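Unit 4 – Flexible Film Packaging: Seals, Headspace and Leak Testing

Reading for this unit: the Bunting workbook, chapter on heat sealing, and the Koltetti data sheets handed out in September.

4.1 Film structure

Most clear packets are made from more than one layer. The outer layer carries the print and gives stiffness. The inner layer, called the sealant, melts at a lower temperature than the outer layer and forms the bond. If the two melting points are too close, the outer layer sticks to the sealing jaws before the seal has formed. The difference between them sets the sealing window. A film with a window of 30 °C is easy to run. A narrow window calls for tighter jaw control.

Print is normally reversed on the inside face of the outer layer, so the ink sits between the layers and does not rub off in handling. Ink must be kept out of the seal area on surface-printed films.

4.2 Seal variables

Three settings control a heat seal: temperature, dwell time and pressure. They are not independent. A shorter dwell can be offset by a higher jaw temperature, up to the point where the outer layer distorts. Pressure only has to bring the two faces into full contact. Extra pressure squeezes melted sealant out of the joint and leaves a thin line next to the seal, where the film later tears.
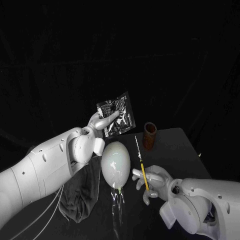 On small packets the corners fail before the straight edges do, a reader of last year's notes wrote in from Berkden, and the text should say so before it gets to pressure. The point is accepted. Where a side seal crosses an end seal, the jaws close on a step in thickness, and a channel can remain open at the step. Serrated jaws reduce the problem – flat jaws with a soft backing also work at low speed.

4.3 Headspace

Gas left in the packet protects fragile contents but takes up room in the case. It also expands when outside pressure drops, as in air freight. For the exercise, assume a fill of 40 ml of product and 20 ml of gas at sea level, and treat the temperature as constant.

4.4 Leak tests

Bubble test: hold the packet under water in a vacuum chamber and watch for a steady stream. Dye test: put dye solution inside along the seal, wait, and look for channels. Only the dye test shows where a channel runs, and it destroys the sample. The Aditard method in the appendix combines both – use it for the lab report.

Problem set: 4a to 4d. Show units at every step.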